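The Takdale 38 is a hand-wound field watch with a 38 mm steel case and a plain black or cream dial. It replaces the Takdale 36 in our range and takes the same straps.

## Case and dial

- Case width 38 mm, thickness 8 mm without the crystal
- Brushed sides, polished bezel
- Domed mineral crystal
- Printed numerals, lume on the hands only
- Water resistant to 3 bar. Fine for rain and hand washing. Do not swim with it.

## Movement

The Erkau hand-wound movement runs for 31 hours on a full wind. Wind it at the same time each day, and stop when you feel the crown push back. There is no date, so there is nothing to reset if it runs down.

Watches sold before January used the older Bullen movement. Parts for both are still in stock, but they do not swap. Check the engraving on the case back before you order a crown or stem.

## Straps

Lug width is 18 mm. The watch ships on brown leather. A gray canvas strap costs $26 and comes with its own spring bars.

## Shipping and returns

Orders leave our shop within two working days. Unworn watches can come back within 31 days with the stickers still on the case back. Return postage is paid by the buyer.

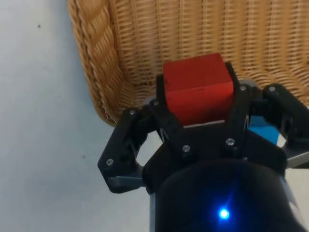 ## Service

Send service work to the Wang workshop, using the form packed with your watch.

Page updated May 26, 2020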